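Section 4: Fitting the timing transponder and setting up the pit display

This section covers the Wasell transponder and the Zadero pit display as supplied to teams in the Danidness single-seater series. Read it through once before starting. Both units must be set up before the car goes to scrutineering, as the seal on the transponder bracket can't be broken afterwards without a steward present.

4.1 Before you start

The transponder must have a full charge. A flat unit takes four hours on the supplied cradle. Do not use a phone charger, even if the plug fits.

Check that the serial number on the underside matches the one on your entry form. Teams running two cars should mark each unit with the car number at this stage.
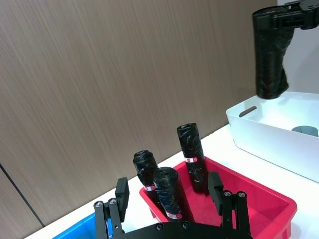

Can the transponder be moved from one car to another during a meeting?
Only if the spare car has been declared to race control, and only between sessions. The new chassis number must be entered in the timing office before the car leaves the pits, or its laps will be credited to the wrong entry.

4.2 Fitting the transponder

1. Switch off the car's master switch.
2. Clean the mounting face on the left side of the tub, ahead of the radiator inlet. Remove all old adhesive.
3. Fix the bracket with the two M5 bolts supplied. Tighten by hand, then a further quarter turn.
4. Slide the transponder into the bracket with the arrow pointing up. It should click.
5. Fit the retaining pin from the front.
6. Pull the unit firmly downwards. If it moves, take it out and repeat from step 4.

CAUTION: Do not mount the unit behind carbon fibre or metal. The signal passes downwards to the loop in the track and will be lost.

CAUTION: Keep the unit at least 100 mm from the exhaust and from any coolant hose. A unit that has been overheated may pass the bench test and then drop out after a few laps.

Note: On the older Roussel chassis the left mounting face is taken up by the fire extinguisher bracket. Use the right side instead and tell the scrutineer.

4.3 Pairing the pit display

1. Place the display on the pit wall stand and switch it on. Start-up takes less than a minute.
2. Press and hold MENU until the word PAIR is shown.
3. Enter the four-digit code from the transponder label. The code used in the screens in this manual is 3879; yours will be different.
4. Press OK. The car number should appear in the top row.
5. Have the car pushed over the test loop at the pit exit. One pass should be recorded – if two appear, clear the memory and push the car over again.

Pairing is lost if the display battery is removed for more than ten minutes. Changing the battery quickly has no effect on stored laps. 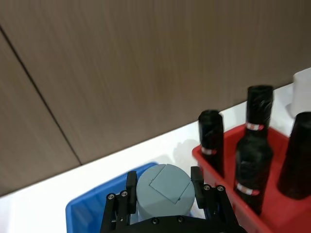

The display holds 2,000 laps. When the memory is full it writes over the oldest session first, so copy the data off at the end of each meeting. Practice, qualifying and race laps are stored in separate folders and can't be merged on the display itself.

4.4 Setting the lap alerts

1. From the main menu choose ALERTS.
2. Set the target lap time in tenths of a second.
3. Set the margin. Values below two tenths will trigger the alert on nearly every lap in traffic.
4. Choose LIGHT, TONE or BOTH. The tone can't be heard over running engines and is meant for use in the garage.
5. Save and return to the timing page.

Laps set behind the safety car are ignored if SC FILTER is on. It is off when the unit is delivered. The filter relies on the flag signal from race control, so the first slow lap may still be counted.

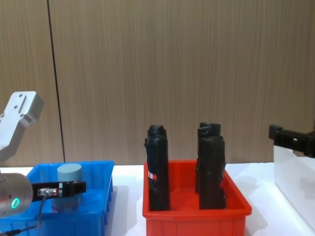 Jacqueline Pruvost writes that her display kept counting safety car laps with the filter on, and that the cause was old software. She updated it from the timing office laptop and the fault went away. The update was issued in August; the version number is shown on the start-up page and should be 10 or higher.

4.5 Removing the unit after the race

1. Wait until the car is released from parc fermé.
2. Pull out the retaining pin and slide the unit upwards.
3. Put the unit on charge the same evening. A unit stored flat for a whole winter will need a new cell.
4. Return hired units to the timing office and ask for Manuela Fiore. Deposits are not refunded on units returned without the pin.

The bracket may be left on the car between meetings.

14 shares
3 comments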